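Home | Syllabus | Handouts | Reading list | Contact

Design Fundamentals, Week 4: Line, Mass and Space in Flower Arranging

Welcome back! Last week we worked on color, and several of you asked why an arrangement with a lovely palette can still look flat. This week is the answer. We are going to look at where stems go, how much room they get, and what the empty parts are doing.

1. Line

Line is the path the eye follows. In most arrangements the stems draw it for you, even the parts hidden by leaves. A tall upright line feels formal, a slanting one feels lively, and a low horizontal one feels calm (which is why it suits dining tables so well). Before you cut anything, lay the stems down flat and sort them by the shape they want to make. A curved stem will fight you if you try to use it straight, so let it curve!

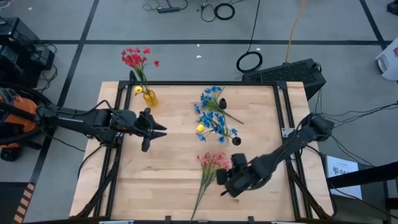
Artificial flowers laid out in four groups on a wood tabletop.

Sorting in groups also shows you early on what you have too much of. In the Bernell exercise (sheet 2 in your packet) you pick one group to be the leader and let the others support it. Beginners nearly always choose the biggest bloom as leader. Try a thin, odd one instead and see what happens - it is my favorite surprise of the whole course.

2. Mass

Mass is visual weight. Dark colors look heavier than pale ones, round heads look heavier than spikes, and a tight cluster looks heavier than the same blooms spread apart. Weight placed low makes a piece feel settled. Weight placed high adds drama, but the container has to look strong enough to carry it.

A common starting rule is to make the tallest stem one and a half times the height of the container. Treat it as a place to begin. The Ikeo worksheet asks you to break it in both directions and write down which version you would keep.

3. Space

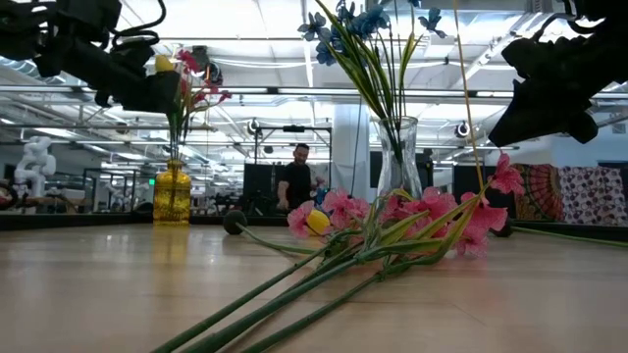
Space is the part most people skip, and I could talk about it all day. Gaps between blooms let each one be seen, and gaps between stems let the line show through. When every hole is filled, the arrangement turns into a ball. Ruffled flowers are the hardest to keep open: pink blossoms clustered together, like those in the bundle lying on the table, read as a single patch of color, while their long green stems still give you a strong diagonal. Pull one bloom higher and one lower and the patch starts to breathe. Then turn the vase and check it from the side, too.

For next time

Read chapter 13 of the Skov text, and skim page 99 for the drawings of asymmetrical balance. Make one small arrangement with as few stems as you dare, and sketch it from two sides. Pencil is fine. Bring the sketches along with your Mokum practice sheet from April, if you still have it. We will pin everything up and talk about the gaps first.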